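Surwood Tabletop Arm Kit
Sold by Rivas Workshop Supplies

Hello, and thank you for looking at the Surwood. It's a small robot arm that you put together yourself, at the kitchen table or on a bench in a shared workshop, and it has been designed with both of those in mind (the first one was built on a kitchen table, and there are still marks on it to prove the point!). You don't need to have made a robot before. You do need a free weekend, a bit of patience with small screws, and somewhere to leave the half-finished thing overnight where it won't be tidied away by somebody kind.

The kit comes as 67 parts, bagged by stage and numbered in the order you'll want them. All the printed brackets are in the box, but if you have a printer of your own and would sooner make them in your favourite colour, choose the Motors and Wiring version instead and we'll send you the files with your order confirmation. Most people print theirs over a few evenings. Do go slowly on the fingers, as they take the most knocks. 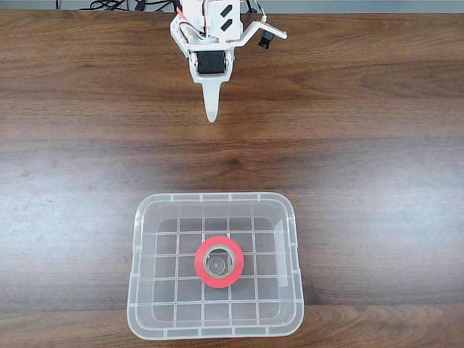

Once the arm moves by itself, the real fun begins, and this is where we'd gently suggest you start small. Pick one object with a good solid shape and one place for it to go, and stay with that until you're happy. Verna Esposito, who wrote our build guide, spent her first month on nothing but picking things up and putting them down again, and she'll tell you it was time well spent. The guide has a whole chapter on it, with her settings for each joint and a good many pencilled-in second thoughts that we decided to leave as they were.

What's in the box

Printed brackets and fingers
Servo motors, already numbered
Zirmont control board and USB lead
Camera bracket (camera sold separately)
2 table clamps
Screws, spare screws, and a driver that fits them
Build guide, 152 pages, spiral bound so it lies flat

What you'll need to find yourself

A sturdy table with an edge the clamps can grip, up to 40 mm thick. A computer with a spare USB port. Side cutters and cable ties are handy for keeping the wires out of the elbow, which does love to catch them.

A word about the power supply

Please use the one we send. The older Tevdale supply fits the same socket but isn't meant for this board, and we've had a couple of sad parcels come back to us. If you already own a Tevdale and aren't sure which you have, send us a photo of the label and we'll have a look for you.

Spares and delivery

Every part can be bought singly, down to the last washer, and fingers come in pairs. Orders placed before noon on a Monday usually go out the same day. If you share a workshop and would like several kits together, drop us a line first and we'll pack them in one box to save you some postage.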